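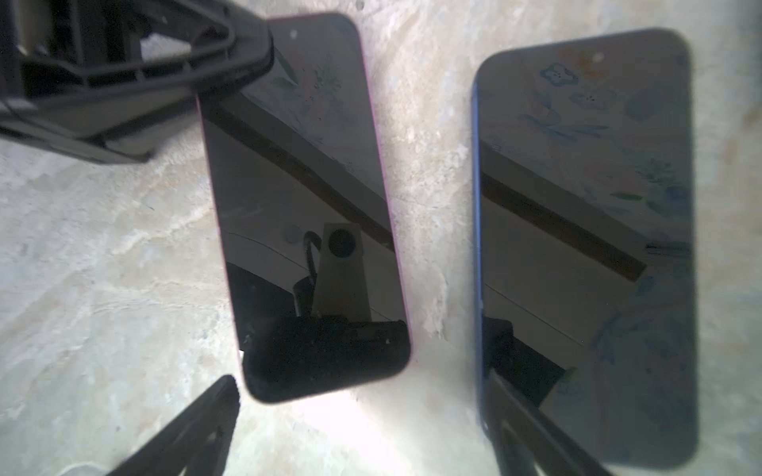

足底の痛みで整骨院に通い始めて二か月が過ぎたので、経過を書いておく。

最初に気づいたのは12月の初め、朝ベッドから降りた一歩目だった。右のかかとの内側に、画びょうを踏んだような痛みが走った。数歩あるくと薄れ、駅に着くころには忘れている。それで放っておいた。昼間は平気なのに、夕方に会議で長く座ったあと立ち上がるとまた痛む。そういう日が続いた。

自分では靴のせいだと思っていた。秋に買い替えたSudettiの革靴は底が薄く、硬い。通勤で履くのをやめて、古いスニーカーに戻した。多少ましにはなったが、朝の一歩目は変わらなかった。

整形外科でレントゲンを撮ってもらい、骨には異常がなく、足底腱膜炎でしょうと言われた。湿布が出て、しばらく走るのを控えるように言われた。走るといっても週末に川沿いを5キロほど行くだけなので、やめるのは難しくなかった。

リハビリは会社の近くの小さな院にした。担当はHuiling Longさんという理学療法士で、説明が短くて助かる。初回は足の裏をほとんど触らず、ふくらはぎと足首を調べられた。右の足首が左より曲がりにくいという。しゃがんでみると確かに右のかかとだけ浮く。これまで一度も気にしたことがなかった。

出された宿題は次のようなものだった。

・壁に手をついてふくらはぎを伸ばす。膝を伸ばした形と、少し曲げた形の両方。
・朝、布団から出る前に足の指を手で反らせる。
・段差につま先をかけて、かかとをゆっくり上げ下げする。

三つ目は二週目から加わった。最初は両足で、慣れてきたら右だけで。下げるときに時間をかけるのが大事だそうで、これをやると翌日ふくらはぎが張る。痛みが強くなった日は回数を減らし、翌朝まで残らなければ続けてよいという基準をもらった。

記録は紙の手帳につけた。朝の痛みを0から10で書くだけのもの。始めた日は7で、年末に一度4まで下がり、正月に実家の片づけで一日立ちっぱなしだったらまた6に戻った。このときはかなり気落ちした。Longさんに話すと、そのくらいの上下はよくあると言われ、メニューは変わらなかった。

道具もいくつか試した。Tredentの中敷きは土踏まずの当たりが強すぎて、14日使ってやめた。Coelhoのかかと用のジェルは柔らかくて、室内履きに入れて今も使っている。値段は2897円だった。効いているのかどうかは分からないが、台所に立つのは楽になった。足裏を転がすボールも買ったものの、気持ちがいいだけで翌朝の数字は動かない。テレビを見ながら転がす程度になっている。

Vemeoという夜用の装具も勧めているサイトが多く、だいぶ迷った。寝ている間に足首を直角に保つものらしい。Longさんに聞いたら、使って眠れなくなる人もいるので、今の調子なら急がなくていいとのこと。買っていない。

今朝の数字は2。これは2020年2月7日の記録で、この一週間は2か3で落ち着いている。階段の下りはもう気にならない。長く座ったあとの最初の数歩にはまだ少し引っかかる感じがある。右のかかとは、しゃがむと相変わらず浮くが、床との隙間は前より小さくなったと思う。

次の通院で、走り始める時期を相談する予定。聞いている範囲では、早歩きの途中に一分だけ走る区間を入れるところかららしい。川沿いは舗装が傾いているので、最初は公園の平らな周回路にするつもりでいる。革靴のほうは底を張り替えられるか、店に持っていって聞いてみる。

同じ症状で別のやり方をしている方がいたら、コメント欄で教えてください。特に立ち仕事の方の靴の話を聞きたいです。私の場合は週に一度の通院と毎日の宿題でこうなった、という一例なので、痛みが強い方はまず受診してください。

当サイトでは、利便性の向上とアクセス解析のためにCookieを使用しています。閲覧を続けると、Cookieの使用に同意したものとみなされます。　同意する　詳細を見る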